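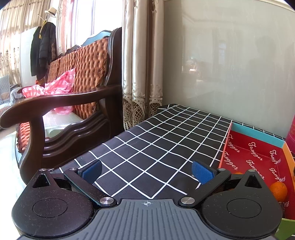

Fig. 1. Gripper with blue fingertip pads, open, over a black cloth with a white grid.

Courses > Hotel Operations > Front Office and Reservations > Handout 6

August – Reservations teaching staff, Aken School of Hotel Operations

Overview Handouts Worksheets Glossary Reading

Handout 6: Group Room Blocks

6.1 Scope

This handout covers the group room block from first inquiry to arrival. Meeting space and banquet contracts are treated in Handout 8 and come up here only where they change the decision to accept a group. Rates in the worked cases are for one night and exclude tax. The cases use the Awwad, a small resort hotel in Zondirville with a strong weekend trade and weak demand early in the week.

6.2 Terms

Block: a number of rooms held out of general sale for a named group, by date and room type.

Pickup: rooms in the block that have been reserved under a guest's name. Pickup is stated by night. A single figure for the whole stay hides shoulder nights that are not filling.

Rooming list: the list of names, dates and bed requests sent by the group. Some groups have no rooming list because their guests book one by one, using a group code.

Cutoff date: the date on which unreserved rooms go back to general sale.

Wash: the reduction the hotel makes in its own forecast because it expects the group to use fewer rooms than it asked for. Wash is an internal figure. It does not change the contract.

Attrition: the shortfall between rooms contracted and rooms used, where the contract makes the group pay for it.

Students often mix up the last two. A hotel may wash a block heavily and have no right to attrition charges, or it may have strong attrition terms and wash nothing.

6.3 Tentative and definite status

A block is entered as tentative when the hotel has made an offer and the group has not signed. It becomes definite when the signed contract and any deposit are both in hand. A signed contract without the deposit stays tentative unless the sales manager approves the change in writing.

Every tentative block carries an option date. When the option date passes, the reservations office contacts sales before it releases anything. If a second group asks for the same dates, the first group is given a short period to sign, normally two working days. The offer to the second group should state plainly that it is second option.

In Fonix, the reservation system used in the lab, tentative rooms may be set to deduct or not to deduct from availability. The lab default is non-deduct. Check this before running an availability report. A report taken with the wrong setting will look correct and will be wrong by the size of every tentative block in the period.

6.4 Displacement

A group displaces other business when its rooms could have been sold to someone else. On a night with spare rooms there is no displacement and the test is simple: any rate above the variable cost of the room adds to profit, subject to whatever the sales policy sets as a floor. On a busy night the two must be compared.

Worked case A. A walking club asks the Awwad for 20 rooms on one night at a rate of $150.

Group room revenue: $3,000
Variable cost of servicing the rooms: $500
Group contribution: $2,500
Contribution from individual guests turned away: $2,000
Net gain from accepting: $500

The fourth line is the hard one. It is an estimate, taken from the forecast of individual demand for that night, and it must be stated as contribution so that it matches the third line. A common mistake on the worksheet is to set group contribution against displaced revenue. That makes groups look worse than they are.

Note also that the displaced rooms need not equal the rooms in the block. If the hotel expected to have empty rooms on the night, part of the block comes out of those and displaces no one. Count only the guests who would have been turned away.

A net gain this small should be treated with care. A modest error in the demand forecast would remove it. The usual response is to look for a better date – in the Awwad's case an early weekday – and quote both.

6.5 Multiple nights

Run the test for each night separately, then add the results. A group staying over one busy night and two quiet ones may lose money on the first and more than recover it on the others. The reverse also happens. A group that fills the one busy night and leaves the nights on either side open will push out longer individual stays, and the loss then falls on nights when the group is not even in the house. This effect is missed if only the group's own dates are checked. 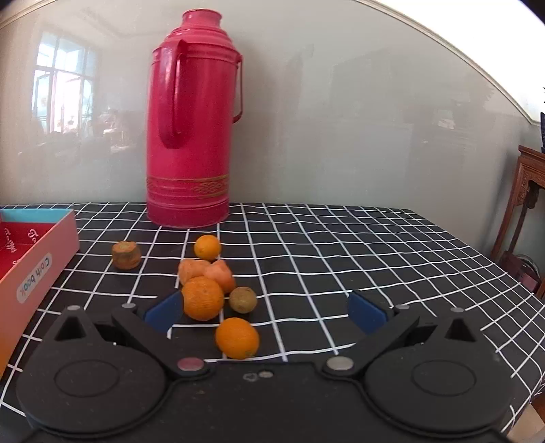 What happens to a guest who asks for the group rate after the cutoff date?

The guest is quoted the best rate then available for general sale, unless the contract says that the group rate will be honored while rooms remain.

6.6 Setting the cutoff

The cutoff is a trade between the group's need for time and the hotel's need to resell. Resort guests tend to book early, so a late cutoff leaves few buyers for the returned rooms. City hotels with strong short-notice demand can afford a later one. For the Awwad, assume 30 days before arrival in all worksheets unless told otherwise.

Steps at cutoff:

1. Print the pickup report by night and by room type.
2. Send the report to the group contact and ask for any missing names.
3. Enter late names that arrive before the close of business.
4. Release the remaining rooms in Fonix and confirm that general availability has gone up by the same number.
5. Record the released rooms on the group file. Attrition is calculated from this record and from actual use.

Step 4 is sometimes done before step 3. The result is that a late name may have to be placed in a room type that has just been sold. Suites and twin rooms are the usual problem.

An extension of the cutoff is a change to the contract and needs the same signature as the contract did. An e-mail from the front desk is not enough.

6.7 Attrition

The contract sets an allowance, stated as a percentage of the block. Within the allowance the group pays nothing for unused rooms. Beyond it the group pays for the shortfall at the group rate or at a stated share of it.

Worked case B. Same block as case A, with a 20 percent allowance and shortfall payable at the full group rate.

Rooms contracted: 20
Minimum after allowance: 16
Rooms used: 13
Shortfall: 3
Charge: 3 × $150 = $450

Two points of wording matter. First, the allowance may be measured by night or over the whole stay. Measured over the whole stay, a full second night can cover a poor first night. Second, many contracts give credit for resold rooms. Where they do, the hotel must be able to show whether the house was full. If the Awwad sold out on the night, the group will argue that it caused no loss, and under a resale clause it will generally be right.

Guests attending the event who booked outside the block are a separate matter. Some contracts count them toward pickup if the group supplies names. Match the names against the arrivals list and note the rate each guest paid.

6.8 Wash

Use the group's own history where it exists. Ask the previous hotel for contracted rooms, rooms held at cutoff and rooms used. Three figures are wanted because a group that releases rooms early is a lesser problem than one that holds them and fails to arrive.

Where there is no history, use the type of group. Tour series wash heavily until the operator sends final names. Company meetings, where the employer pays, wash lightly. Social groups vary so much that a type average is of little use, and an early call to the organizer is worth more.

Wash is reviewed weekly and entered by night. Record the reason for each change – the next person to read the forecast will need it.

6.9 Worksheet 6

Rework case A for a second date on which the Awwad expects to turn away no individual guests. State the net gain and the lowest group rate at which the block still breaks even. Then rework case B with the shortfall payable at half the group rate. Show each line. Hand in at the start of the next lab, with the Fonix pickup report attached.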